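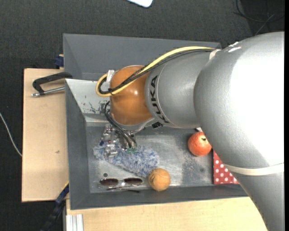
Limutdale Map Extension: Progress Report, Second Period

Prepared by Tumaini Obura for Grigore Husar, Covard
Period covered: April through July

1. Status

The extension is playable from end to end in the internal build. The road network is connected, all depots accept and issue cargo, and the AI traffic runs on every paved segment except the quarry access road. The Zurano area was added to the build in June and is the main item in this report. The Văduva area remains at the blockout stage.

Work packages 1 and 2 are closed. Work package 3 (Zurano) is open with minor defects. Work package 4 (Văduva) has started behind schedule. Work package 5 (localization and release) has not started.

2. Road network

The Zurano sector adds 13 towns and villages, of which three have full services: fuel, rest, repair and a garage. The others have a fuel stop or a delivery point only. All road segments use the base game templates with the exception of the mountain pass, where the narrow two-lane template produced visible gaps in the guardrail on curves with a small radius. We built a custom template for the pass. It has a reduced shoulder and a separate rail model for the outside of the curve.

The sector was moved east of its original position in May to clear an overlap with another map that many players run at the same time. The move broke the prefab links at two junctions south of Zurano. Both were deleted and placed again by hand. Saved games from the previous test build will load, but a truck parked inside the moved sector is returned to the nearest service station.

Speed limits were checked against the signs. Several rural segments had a city limit left over from copying. These are fixed.

3. Terrain and vegetation

Terrain quads along the river valley were rebuilt at higher density. The earlier version showed steps on the far bank when seen from the bridge. Vegetation was then reduced in the same area, as the two changes together brought the frame rate below target.

The target is 30 frames per second on the reference machine, measured in rain at dusk with traffic on. Results for this period:

Zurano town center: passes
River valley, both directions: passes
Mountain pass, uphill: passes
Mountain pass, downhill: fails near the tunnel exit
Container yard: passes with traffic density at default, fails at the highest setting

The tunnel exit failure comes from the cut planes. The game loads the whole valley behind the exit in one step. Additional cut planes have been placed but not yet measured.

4. Economy and cargo

Nine companies are active in the extension. Cargo lists were revised after testers reported that the sawmill offered almost nothing but return loads to its own second site. The sawmill now exports to the port and to the furniture plant. Oversize loads are disabled on the pass.

Delivery times on ferry routes were too short. The ferry duration in the definition file did not match the distance used by the job generator, so every job over the water started late. Corrected in the July build.

5. Testing

Closed testing ran with 20 testers. Reports are entered in the shared tracker under four headings: road, traffic, scenery, economy. The largest group of reports concerned traffic, mostly AI trucks stopping at the roundabout north of Zurano and not moving again. The cause was a missing priority flag on one entry lane. Nearly all scenery reports were floating objects left behind by the sector move.

Two defects are still open with high priority:

a) Crash to desktop on entering the Limutdale garage with a double trailer attached. Reproduced on two machines. The log points to the trailer placement node.

b) Navigation does not find a route from the border crossing to the port if the player has the avoid-ferry setting on. A land route exists.

6. Deviations from plan

Văduva is behind the plan. The hours set aside for it in May were spent on the sector move, which was not in the original scope. I propose to release Zurano first as a separate update and to keep Văduva for the following one. The border crossing between the two would be closed with a roadworks barrier in the meantime.

The sign pack was to be bought. The license did not permit changes to the textures, so the signs were drawn in-house. The unspent amount is carried over under materials, and I would like to move it to testing. This needs your approval.

7. Next period

Close defects a and b.
Measure the tunnel exit with the new cut planes.
Set a compatibility freeze and stop taking base game updates until release.
Finish the Văduva road network without scenery.
Send the string table to the translators. Town names stay untranslated, including the diacritics, and the in-game font has been checked for them.

8. Decisions requested

Separate release of the Zurano update, as in section 6.
Transfer of the unspent sign pack amount to testing.
Confirmation that a standalone version without required map DLC is still wanted. It affects which prefabs may be used in Văduva, and the junction work there cannot go much further until this is settled.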